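Ticket 11-418
Subject: Zip on paddle case stops before the end
Product: Pindoven table-tennis paddle case, red
Shop: Skarnwood Sports, online orders
Status: Closed
Opened: March

Customer, 09:14
Good morning. I bought this case from your shop together with one paddle, an Aro with the thicker rubber. The order number ends in 987. The case is good but the zip does not close completely. It stops a short distance before the end and I must pull hard, and I am afraid to break it. When the case is empty, the zip runs without any problem. Please tell me if this is a fault, or if I am doing something wrong.

Skarnwood Support, 10:02
Thank you for writing to us. I have found the order. May I ask you some things?
Does the zip stop always in the same place?
Do you put anything in the case except the paddle?
Has your paddle edge tape on it?

Customer, 10:40
Always the same place, yes, on the curve of the wide part. In the case are the paddle and a thin cloth for cleaning. There is edge tape, I put it myself because I hit the table very often. I have two layers of it.

Skarnwood Support, 11:25
Two layers make the paddle a little wider, and the widest part of the paddle is where your zip stops. Please try these steps and write to me after each one.
1. Take out the cloth. Close the case with only the paddle.
2. If it still stops, push the handle fully down into the narrow part before you close.
3. Look at the lining on the inside, next to the zip. If a fold of it stands up, press it flat with your thumb.

Customer, 12:08
Step 1: a bit better, but it still stops.
Step 2: now it closes! I think the handle was sitting too high all the time. But in the last part it is still heavy to pull.
Step 3: I found no fold.

Skarnwood Support, 12:31
Good, so the case is not too small. For the heavy part, rub a dry candle along the teeth and open and close the zip a few times. Please do not use cooking oil, it will go into the red fabric and you will not get it out again. And one question for my notes: is yours the version with the mesh? We had an older one also, item 538, with a different zip.

Customer, 13:15
I think it is the mesh version.

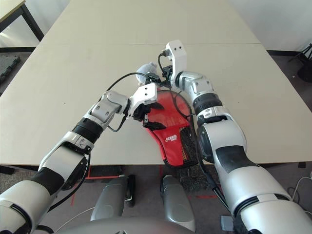
Attachment 1: red paddle case with black zip border, black mesh panel at the side

Skarnwood Support, 13:50
Thank you, it is the mesh version. The older one was plain on both sides. So the advice about the candle is the right one for you.

Customer, 17:22
I used the candle. The zip is now going all the way with two fingers. The cloth I carry in my bag instead. Can I wash the case, by the way? My old one, a Rojanasak, became grey after one summer.

Skarnwood Support, 17:45
By hand only, in cool water with a little soap, and dry it open and away from the heater. After washing, the zip can need the candle again. I close the ticket now, but if you reply to it, it opens again.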